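**Staff Writer, Celebrity and Internet Culture – Planavetti**

Posted July 5, 2018

Planavetti is an entertainment news site based in Trosville. We cover viral videos, celebrity feuds, reality TV and the things fans argue over online. We are hiring two staff writers, one for the morning shift and one for evenings.

You will write four or five short posts per shift, most of them between 300 and 500 words. A typical post starts with a clip or a thread that is getting attention. You find the original, confirm who posted it and when, contact the poster and the celebrity's representative, and write it up. If a claim comes from one person, the post has to say so in the first two paragraphs. We don't run anonymous tips about anyone's health or children.

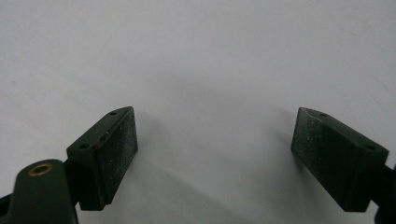

Both jobs are full time with health insurance and paid vacation. The morning shift runs 6 a.m. to 2 p.m. and the evening shift 3 p.m. to 11 p.m. Each writer works two weekends a month and takes weekdays off in exchange. Awards season coverage starts in November, and vacation is limited from then until early March. You can work from home after the first eight weeks, which are spent in the Trosville office.

**What we need from you**

- At least one year of paid writing, in any kind of newsroom or blog
- Clean copy on a short deadline
- Daily use of Twitter, Instagram and YouTube
- Comfort with asking strangers for comment
- Basic photo cropping and knowledge of what we can and can't embed

A journalism degree is fine but not required. Spanish is a plus – a good share of our music coverage comes from Spanish-language outlets.

**How to apply**

Send a resume, three links and a short note on a celebrity story you think was handled badly, and what you would have changed. Keep the note under 100 words. Mail or drop off applications to Annatjie Cele, Managing Editor, Planavetti, 3111 Berrada Street, Trosville. Finalists take a paid two-hour writing test at the office. Please don't call the news desk to check on an application.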